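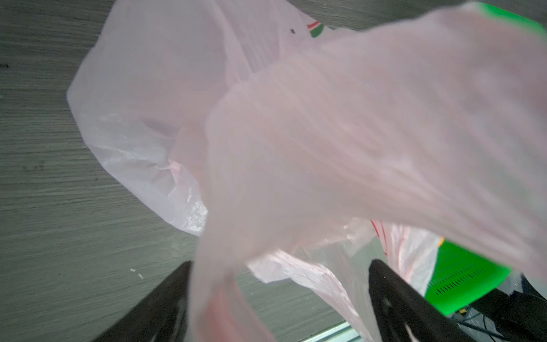
Soltimcombe will change the way it collects household plastic film starting in January. Film will no longer go into the rigid-container stream. Residents of the Soltimcombe and Sutilcombe service areas will place it in a separate drop-off bin, and the material will be baled at the Priltmont transfer station. The change covers grocery bags, produce bags, bread bags, and the clear overwrap used on paper goods. A thin, translucent pink carrier bag with a small printed logo falls under the same rule as a plain clear one: color and light printing do not affect acceptance. Bags with a paper label glued to them should have the label cut away first.

The decision follows a 30-day sort trial at Priltmont. Crews pulled film by hand from the mixed line and recorded the weight of each load, the number of line stops, and the time needed to clear the disc screens. Over the trial period, film accounted for almost 10 percent of incoming material by volume and a much smaller share by weight. It was the leading cause of unplanned stops. Film wraps around the rotating shafts of the screens, narrows the gaps between the discs, and sends paper into the container stream. Clearing a wrapped shaft requires the line to be locked out while a worker cuts the film away with a hook knife.

Under the new arrangement, the mixed line will run with a single manual film pick at the head of the belt, down from two. The second position moves to the baler. Bales will be stored under cover and shipped when a full trailer load is ready. Torres, the contractor for hauling, will empty the drop-off bins on Thursday and return them the same day.

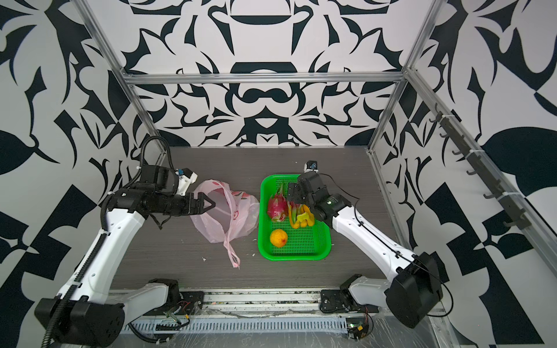 Acceptance rules for film are set by what the baler and the buyer can tolerate. Moisture and food residue are the two main grounds for rejecting a bale. Residents should empty each bag, turn it inside out, and shake it before dropping it off. Crumbs and small white specks of the kind that collect on a dark tabletop are enough to show what a bag can leave behind, and the shaking is best done over a surface that can be wiped. Rinsing is not required unless the bag held meat, dairy, or liquids. A rinsed bag must be fully dry before it goes in the bin.

The following items are not accepted as film:

Compostable or biodegradable bags of any color
Chip bags, candy wrappers, and other film with a metallic layer
Bubble mailers with a paper outer face
Netting, twine, and strapping
Film used for painting or construction

Items on this list belong in household trash. Bags should not be tied shut or knotted together. A knotted bundle traps air, which the baler cannot fully press out, and the finished bale may then spring open when the wires are cut.

Stuffing one bag with others is allowed. The outer bag should be left open at the top so that staff can check the contents.
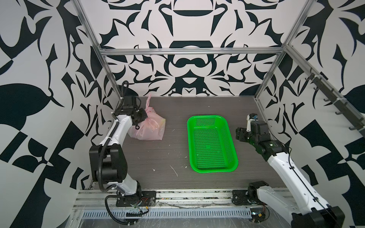 Deolinda Sampaio noted that the thinnest bags are the ones most often missed at the pick station, that they ride flat under cardboard until they reach the screens, and that she would sooner see them kept off the belt than add another pair of hands to catch them.

Drop-off bins will be placed at the Soltimcombe town yard, the Sutilcombe library parking lot, and the Priltmont gate. Each bin is steel, with a hinged lid and a round opening sized for loose or nested bags. Capacity is 100 gallons. The Priltmont bin is open during station hours only. The other two may be used at any time.

A printed card with the accepted and rejected items will be mailed to 4000 households before the change takes effect. The same card will be posted on each bin. Curbside pickup days for paper, metal, glass, and rigid containers stay as they are, and no new cart is needed. Loads with film left in the cart will be tagged during the first month and collected as usual. After that, tagged carts will be left at the curb until the film is removed.

Questions about the program may be directed to the Priltmont station office during posted hours.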